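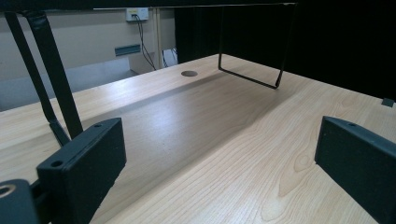

五月。晚上，快十一点了，先记下来，不记明天全忘。

今天听证会。从两点开到天黑，中间只歇了一回，楼道里那台咖啡机又吞硬币。吞了我两枚。后面排队的人说拍左边，我拍了，没用。

先记正事。

议题第13项，维西内尔（Visinel）泵站改造的追加款。排在最后面，前面全是遛狗区、路灯、桑帕约（Sampaio）老市场的摊位费。摊位费吵得最久。卖鱼的来了一大帮，穿着胶鞋就进来了，有个阿姨站起来讲她那个摊位一下雨就漏，讲得比哪个议员都清楚。我记了半页，虽然知道老段不会给版面。老段只要泵站。

泵站的事，再理一遍，省得写稿子的时候又乱：

市里前年把改造包给德拉斯托马（Drastomar）。合同总价定死的。去年秋天追加一次，说地质情况跟原来报的不一样。今年开春又追加，说钢材涨价。这回是第3次，理由写的是"协调费用"。协调谁，协调什么，附件里没有。附件有300来页，我上礼拜抱回家翻了两个晚上，翻到后面全是设备说明书的复印件，同一本说明书放了不止一遍，有几页还是倒着扫的。我怀疑就是拿来凑厚度的。怀疑归怀疑，不能写。

能写的：附件里没有协调费用的明细。这句话我可以写，我翻过。

轮到第13项的时候，旁听席走了一大半，卖鱼的全走了，赶着回去收摊。主席念得飞快，念完就问有没有异议，头都没抬。然后Policarpio举手。

Consolacion Policarpio，我去年还把人家名字拼错过一次，登出来了，她打电话来，一点没生气，把字母一个一个报给我听。从那以后我每回写她名字都查。刚才又查了一遍。没错。

她问的头一个问题就是协调费用付给谁了。德拉斯托马来的那个人，年纪很轻，西装大一号，说这个要回去问财务。她说你们财务今天来了吗。他说没来。她说那请问今天来的各位里面，谁能回答关于钱的问题。没人出声。主席说要不先放一放。她说放不了，这一项今天要表决的，要么现在答，要么撤下来。

我手抖，录音笔差点掉地上。

然后市政工程处的处长站起来讲了一大通，讲泵站多重要，雨季快到了，下城区前年淹成什么样大家都记得。记得，当然记得，我那年还在下城区租房子，鞋柜都漂起来了。可是他讲了那么长，一个字没提钱去哪儿。我在本子上画了个圈，圈里写：答非所问。后来觉得这四个字情绪太大，划掉，改成：未回应。

Policarpio等他讲完，很客气，说谢谢处长，然后把原来的问题一字不差又念了一遍。旁听席有人笑。

最后撤下来了。没表决，退回去补材料，下次会再议。主席的脸色不好看。散会的时候处长从侧门走的，我追过去，他说不方便。我说那什么时候方便，他说你发邮件。我发了，在楼梯上就发了，到现在没回。

不会回的。明早再打电话。

——

接着记散会以后，这段乱。

在停车场碰见她。她车打不着火，正掀着引擎盖看，看得出来也看不懂，我也不懂，两个人站那儿一起看。我说你今天那个问题问得好。她说问题谁都会问，难的是文件要提前看完，她说她看到第三个晚上的时候已经在骂人了。我说我也翻了，那个说明书。她马上说，倒着扫的那几页！我俩都笑了，停车场的人看我们。

她讲了点不能登的。说好了不登，我这儿也不写细了，就记个方向：去查一下赫赛德（Herside）。工商登记，股东，注册地址。我问跟德拉斯托马什么关系，她说她不知道，是真不知道，只是在一张付款单的抄送栏里见过这个名字，就一回，后来再调那张单子，说归档了，调不出来。

抄送栏。谁会看抄送栏啊。

她会。

后来来了个保安，帮她搭了电，车着了，她走了。走之前摇下窗说，你们报纸要是登，把我的名字拼对。

回报社的公交上一直在想赫赛德。这名字我肯定在哪儿见过。想了一路，坐过站了，多走了两条街，还下小雨，没带伞。到办公室裤脚全湿。

老段在等版。我说撤下来了，没表决。他说那不就是没新闻吗。我说撤下来就是新闻啊，追加款头一回被退回去。他摸下巴，摸了半天，给了我一个角。六百字。我说六百字连背景都交代不完，他说那就别交代背景，读者又不是傻子。可是读者不可能记得去年秋天的事，我自己不翻本子都不记得。吵了几句，没吵赢。后来排版的小谭说广告撤了一条，空出来一块，老段才松口，给到九百。所以感谢那条广告。好像是卖床垫的。

稿子写得急。开头改了好几遍。第一稿写"一笔去向不明的款项"，老段拿红笔圈了，说去向不明是你说的还是谁说的。我说明细里没有。他说那就写明细里没有。行，他对。法务那边现在也怕，上个月那封律师信之后全楼的人写东西都缩着脖子，形容词全砍。最后定的开头是：

"市议会昨日未就维西内尔泵站第3次追加款进行表决，该项目所附文件未列出'协调费用'的收款方。"

干巴巴的。可是挑不出毛病。德拉斯托马那边我打了电话，前台让我留言，留了，又发了邮件，截稿前没回，稿子里写了"截稿时未获回复"。处长那边也写了同样一句。Policarpio的话引了一句，就是"谁能回答关于钱的问题"那句，对着录音核过，一字没动。

标题老段起的，《泵站追加款退回补件》。平得像天气预报。我想叫《钱付给了谁》，他说你想得美。

——

十一点多了。泡了碗面，面坨了，吃了一半。

又想起来一件：下午摊位费那一项，有个老头发言，说他在老市场卖了一辈子干货，市场翻修的钱年年收，屋顶年年漏，收的钱修哪儿去了。主席说这个不在今天议题里。老头说那在哪天的议题里。主席没答。老头站了一会儿，坐下了。

这个我本来没当回事，刚才翻本子才看见，字写得歪歪扭扭，差点认不出。市场翻修的承包方是谁来着？得查。不一定有关系，多半没关系，查一下又不花钱。明天先去登记处，登记处中午关门，要赶再上午去。

赫赛德。我到底在哪儿见过。

翻了旧本子，去年那本，没有。前年那本在妈那里，搬家的时候一块儿装箱子的，跟冬天的被子放一起。明天给妈打个电话，让她帮我找找，绿皮的，上面贴了橡皮膏的那本。她肯定要顺便问我什么时候回去吃饭，问我膝盖好没好，然后讲楼下谁家孩子结婚。讲就讲吧，也有阵子没打了。

（膝盖好多了。上楼还有一点。）

——

刚去洗了个澡，水又忽冷忽热，房东说修说了一个月。躺下了又爬起来，脑子停不了。

想泵站这件事到底有什么好追的。单看钱，跟那些大案子没法比，外头报纸一登就是几个亿，高楼、游艇、谁谁的小舅子。我们这儿就是个泵站，协调费用，一个抄送栏里的名字。写出来床垫广告都比它大。

但是水淹上来的时候我是站在里头的。楼下开裁缝铺的那家，机器全泡了，老板娘坐在台阶上，一句话不讲，就坐着。后来铺子就没开起来，现在那儿是个卖手机壳的。当时市里说泵站一改造就好了，大家等着。等到现在，钱加了又加，泵站我上回去看，围挡还围着，里头有一台挖掘机，没人开。问门口的人，说等配件。这话我去年也听过一遍。

这段也不能写进稿子。写这儿。

还有个事心里不太舒服。德拉斯托马来的那个年轻人，散会的时候我看见他一个人坐在走廊长椅上打电话，声音很低，一直在说"我知道""我知道"。多半是挨骂。他们派他来就是派他来挨骂的吧，知道事情的人一个都不来，让一个什么都答不上来的坐在那儿。我本来要过去问两句，站了一下，没去。回头想想应该去的，至少递张名片。做这行的，心软就丢线索。小谭以前这么讲我，我还不服气。

明天找找他名字，签到表上应该有。签到表是公开的，可以申请看。

——

明天要做的，写下来，不然又忘：

登记处，赫赛德，股东、地址、成立时间。赶上午。
给处长办公室打电话，打到有人接为止。
德拉斯托马，再催一次，发书面问题，留底。
查老市场翻修承包方。
给妈打电话，绿皮本子。
申请签到表。
交电费！！过期了。
咖啡机的事跟大厅说一声，那两枚硬币我也不指望了。

还有录音要备份。上回就是没备份，采访完一坐地铁，笔掉了，整段没了，后来人家死活不肯再讲一遍。现在就备，备完睡。

备了。拷到旧电脑上一份，网盘一份。顺手听了一小段，听到Policarpio把问题念第二遍那里，后面有人笑，笑完以后特别静，静了好几秒。现场没觉得那么长。录音里能听见有人在翻纸，哗啦哗啦，翻得很急，不知道是谁。

又听了一遍。还是翻纸。

处长讲话那段也听了，听的时候对着本子补了几句漏记的。他有一句："协调工作是各方面共同完成的。"现场我没记下来，大概是嫌它空。现在看倒是有点意思，各方面，那就是不只德拉斯托马一家了。哪几方面？书面问题里加上这一条。措词要小心，就照抄他原话，问他"各方面"包括哪些单位。老段看了估计要说太咬文嚼字，不管，先发。

问题草稿，明早再顺一遍：

一、协调费用的收款方是哪些，各收多少。
二、处长所说的"各方面"指哪些单位。
三、之前的追加款，明细能不能一并公开。
四、配件什么时候到，到的是什么配件。

第四条可能有点冲。留着。

赫赛德先不问。一问人家就知道我在看什么了，等登记处的东西拿到手再说。Policarpio也是这个意思，她没明讲，我听出来的。

对了，她提过一句，下次会如果补了材料，材料会提前几天放在秘书处，谁都能去看，但是只能在那儿看，不让带走，复印要排队。她说早点去。我说有多早，她说她一般带早饭去。那我也带早饭。

秘书处那个阅览间我去过一回，椅子硬得要命，坐一上午腰就不行了。带个垫子。家里那个蓝的垫子呢，上次野餐以后就没见过，是不是落小谭车上了。问他。

外头雨大起来了。窗户关了。下城区今晚不知道怎么样，刚才看了一下街坊群，有人发桥洞那边积水，还不深，车能过。有人在底下问泵站开了没有，没人知到。有人回了个笑脸。

这个群我搬走以后一直没退。

截了图存着，时间也记一下，十二点零几分。万一明天要用。要是真淹了明天上午就得先跑下城区，登记处只能往后挪，那就要看雨了。雨靴在阳台，上回穿完没刷，一股味儿。

不写了，手机剩一点点电，充电线又接触不好，得用书压着才充得进去。闹钟定了六点半，又定了一个六点四十的。

稿子校样刚传过来，老段发的，让我看一眼名字。看了。拼对了。回了他一个"可以付印"，他回：睡吧。

下面还跟了一句，说标题他又改了，改成《泵站追加款未列收款方，议会退回》。长是长了点。比天气预报强。

睡了。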